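Plestura - objethèque de quartier
Rapport d'avancement à l'attention de la fondation Śliwiński
Période couverte : de janvier à juin

Madame, Monsieur,

Le premier semestre se termine et nous sommes vraiment heureux de vous en rendre compte, tant il s'est passé de choses depuis notre dernier courrier. Vous aviez accepté de soutenir l'ouverture d'un lieu où les habitants empruntent ce qu'ils n'ont pas envie d'acheter : une perceuse, un appareil à raclette, une machine à coudre, un lit de voyage. Le lieu est ouvert, il est fréquenté, et le registre affiche 2 381 prêts à la fin juin. Notre prévision pour l'année entière sera dépassée bien avant l'automne !

Fréquentation

Les familles ont été les premières à pousser la porte, comme nous l'espérions. Ce que nous avions moins prévu, c'est l'enthousiasme des personnes âgées du quartier, qui viennent en fin de matinée et repartent souvent avec un objet qu'elles n'étaient pas venues chercher. Une dame a emprunté un déshydrateur à fruits quatre fois de suite et nous a laissé un bocal de pommes séchées sur le comptoir. Il n'a pas tenu la journée.

L'ouverture du soir, jusqu'à 20 heures, a été ajoutée en mars à la demande des emprunteurs qui travaillent loin. Elle draine surtout du bricolage : ponceuses, escabeaux, décolleuses à papier peint. Ces appareils tournent tellement que nous avons dû instaurer une durée maximale d'une semaine, renouvelable si personne n'attend derrière. La règle est bien acceptée, avec quelques grognements au moment des ponts de mai.

Le catalogue

Au lancement, nous avions rassemblé les objets au fil des dons, un peu comme ils venaient. Urszula Zalewska, qui coordonne le catalogue depuis février, a tout repris : une fiche par objet, une notice plastifiée et la liste des accessoires à vérifier au retour. Le logiciel de prêt Pekus, financé par votre subvention, a remplacé notre tableur en avril. La bascule a pris dix jours de plus que prévu (les réservations en cours ne se laissaient pas importer et il a fallu les ressaisir à la main), mais depuis, quel confort ! Les emprunteurs réservent de chez eux, reçoivent un rappel la veille du retour, et les retards ont nettement reculé.

Nous avons retiré 73 objets du catalogue, trop usés ou jamais demandés. Une partie est allée à la ressourcerie, le reste sert de réserve de pièces. Trois yaourtières ont ainsi donné leurs pots à une quatrième, qui n'arrête plus.

Aménagement du local

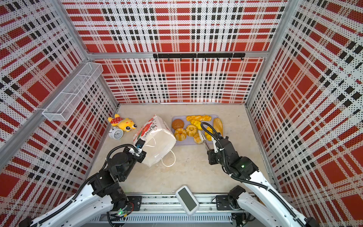

Le rangement est notre gros chantier du moment. Les grands appareils ont trouvé leur place sur les rayonnages livrés par Zalico, mais les petites choses - râpes, entonnoirs, moules, rallonges, tournevis - continuent de se promener d'une caisse à l'autre, et l'on perd un temps fou à reconstituer un lot. Nous voulons donc utiliser les murs. Une longue barre noire à petits crochets fixée sur un rail en aluminium, un panier blanc en fil métallique accroché sur le côté : c'est dans cet esprit que nous dessinons le coin cuisine, parce qu'un crochet vide se remarque tout de suite et que l'on sait ce qui manque sans ouvrir une seule boîte. L'écossais rouge, blanc et noir a ses partisans dans l'équipe, et il en a aussi d'adversaires très déterminés. Le vote sur les couleurs est prévu à la rentrée, et les échanges promettent d'être vifs.

L'électricité de l'arrière-salle a été refaite en mai. L'artisan a posé des prises supplémentaires à hauteur de plan de travail, ce qui permet d'essayer chaque appareil au retour sans tirer de rallonge à travers la pièce. Reste l'éclairage au-dessus du comptoir, trop faible dès que le ciel se couvre. Nous attendons un second devis.

Les ateliers

Dariusz Marciniak anime les ateliers de réparation depuis le printemps et ils sont devenus un rendez-vous à part entière. On y démonte, on y nettoie, on s'y trompe de vis. Au total, 74 personnes y ont participé, dont beaucoup n'avaient encore jamais ouvert un grille-pain. Les séances consacrées à la couture affichent complet, et nous aimerions en doubler le nombre. L'atelier sur les petits moteurs, lui, a peiné à trouver son public. Nous pensons que le titre faisait peur et nous le reproposerons en novembre sous un intitulé plus accueillant, avec un aspirateur comme cas pratique.
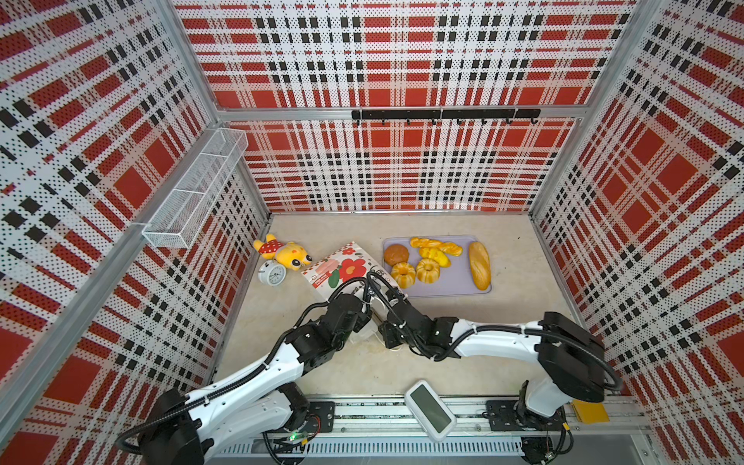 Le collège voisin nous a également contactés pour une collaboration autour de l'affûtage et de l'entretien des outils à main. Deux classes viendront à l'automne. Les enseignants souhaitent que les élèves rédigent eux-mêmes les notices des outils qu'ils auront remis en état, une idée qui nous ravit et que nous n'aurions pas eue tout seuls.

Budget

Les dépenses suivent le plan que vous avez validé, à deux exceptions près. L'assurance des objets prêtés coûte plus cher qu'annoncé, l'assureur ayant classé les outils électroportatifs dans une catégorie à part. À l'inverse, le poste « achats » est très peu entamé grâce aux dons. Nous vous demandons l'autorisation de transférer une partie de ce poste vers l'aménagement mural et l'éclairage. Le tableau détaillé et les factures sont joints au présent envoi.

Difficultés

Deux points nous occupent. Les retours incomplets, d'abord : un embout, une lame, un mode d'emploi oublié dans un tiroir. Pekus permet de bloquer une nouvelle réservation tant que la pièce manque, mais nous préférons appeler les gens, et cela demande du temps d'accueil. La place, ensuite. Le matériel de camping occupe à lui seul un angle entier de l'arrière-salle et il sera très demandé cet été ; en hiver, il nous faudra un endroit sec où l'entreposer. La mairie étudie la mise à disposition d'une cave, avec une réponse attendue en septembre.

Prochaines étapes

Juillet : inventaire complet et contrôle des cordons électriques.
Septembre : choix définitif des fixations murales, pose dans le coin cuisine.
Octobre : accueil des classes, reprise des ateliers de couture.
Novembre : atelier « Mon aspirateur n'aspire plus ».

Nous serions enchantés de vous recevoir pour une visite, de préférence vers 17 heures, quand le comptoir est le plus animé. Il y a toujours du café, et la machine est elle aussi au catalogue.

Avec toute notre gratitude,

L'équipe de Plestura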